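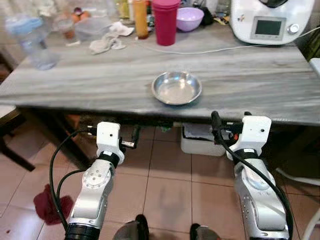

Two-arm cells on kitchen tasks: what is your stop rule?

fetik_ops
We're rewriting the bench rules for our two-arm setups and I'd like to hear what other groups have in writing. Our current sheet has 7 items and half of them are about logging. The only thing it says about people is "keep clear while arms are enabled." New operators keep asking me what clear means and I don't have a good answer for them.

marlow917
Ours says no hands over the table while the motors are on. Hands over the table means disabled, both arms, every time. If you need to move a bowl, you disable, move it, step back, enable. It costs a few seconds.

tinbracket
It costs more than a few seconds if you reset the table between every episode. We let the operator reach in when both arms are parked and the leader side is locked. Two years on that rule and no injuries.

marlow917
Parked is a pose. The motors are still holding torque. If the controller drops and comes back with an old target, the arm goes there whether your wrist is in the way or not. I would not put "parked" in a written rule as if it meant safe.

fetik_ops
Do any of you split the rule by what's on the table? I was thinking of one rule for bowls and cups and a stricter one for knives, glass and anything with a power cord.

jutden_bench
We do. Copying the part of our sheet that covers tableware, with a picture of the kind of work it applies to.

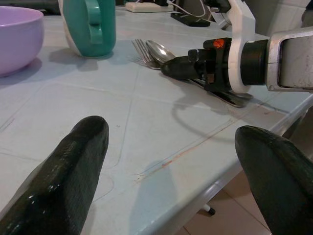
Jutden Manipulation Group, Bench Practice

1. Cords run behind the work area. If an arm can reach a cord in its normal range, move the cord or set a limit in software.
2. Forks and spoons are allowed. Sharp knives need a second person at the stop button.
3. Only one arm closes on an object at a time, unless the task is a handover.
4. Glass stays out of reach of both arms unless the task calls for it.
5. Wipe the table before the first run and after any spill.
6. Operator calls "enabling" out loud before power goes to the motors.

Number 3 gets the most complaints. It's there for the fingers on the grippers, which we were replacing far too often.

tinbracket
I'd drop 3 completely. If your policy can't deal with both arms on one object you want to find that out on the bench. Fingers are cheap.

jutden_bench
Cheap for you maybe. Ours had a long wait on spares in January. The rule is for data collection, by the way. Evaluation runs have their own sheet and 3 isn't on it.

visex_user
Agree with 1. I would add that power strips don't belong on the work table at all. Mount them on the wall or under the edge. Any task with liquid makes that a hard rule for us, including pouring water from one cup to another.

jutden_bench
Fair. Ours only says "behind the work area" and I can see people reading that as the back of the same table. I'll bring it up.

fetik_ops
Thanks, this helps. Draft so far: motors off on both arms before any hand goes over the table, no exception for parked. Power strips off the table. Enabling gets called out loud. I'm leaving the one-arm rule as a recommendation.

tinbracket
Your operators will skip the first one by the end of the week if the enable sequence is slow. Time it before you print anything.

marlow917
Then fix the enable sequence. Ours is one pedal.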